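The Plirkent Everyday Tee

I've been selling T-shirts out of my little shop for a good while now, and this is the one I'd keep if I had to clear out the rest of the rack. I wore the first sample through most of September, washed it more times than I want to admit, and then called Ornella Pellegrini and told her to go ahead and order the fabric!

Ornella runs the sewing side of things over at Ganitgate, and she's the reason the collar sits flat. My first drawing had a wider band and it went wavy after two washes (sorry, Ornella, you did warn me). The one we sell now is narrower and has a bit more pull in it, so it goes back to its shape when you drag it over your head in a hurry.

What you get

Fabric: 100% cotton jersey, medium weight
Neck: crew, with taped shoulder seams
Hem: double stitched, straight all the way around
Sizes: XS to XXL
Style number: 502
Colors: Seafoam, Oatmeal, Brick, Navy

Fit is easy through the body and a little shorter in the sleeve than most. I'm in between sizes and I take the bigger one because I like room for a long-sleeve shirt underneath. If you want it close, go with your usual. Loredana Fontana, who packs most of the orders with me, wears hers two sizes up as a sleep shirt and says she's never going back to pajama tops.

Washing and folding

Cold wash, inside out if you can be bothered, and low heat in the dryer. I line dry mine in the summer and it comes out a touch stiff, but five minutes of wearing it fixes that. Please skip the fabric softener – it makes the jersey feel sort of waxy after a while.

For folding, I lay it face down on a table, bring both sides in to the middle, tuck the sleeves back and fold up from the hem.
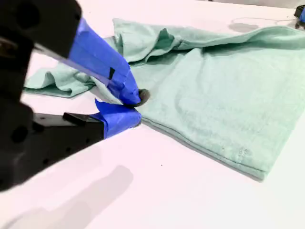 Soft cotton like this does slide around and bunch, so smooth each fold with your palm before you make the next one. I stack mine on end in the drawer, and the pale colors go at the front where I'll grab them first. A quick shake gets most of the creases out, and I've never once ironed one.

Stock and shipping

Seafoam came back in on 1/19/18 and we have 93 of them in this batch. Oatmeal is down to the small sizes. Brick and Navy are fine for now. Orders go out in a paper mailer, and if the size is wrong you can send it back unworn and I'll swap it for you. Gift wrap is at the checkout page – plain tissue and a ribbon.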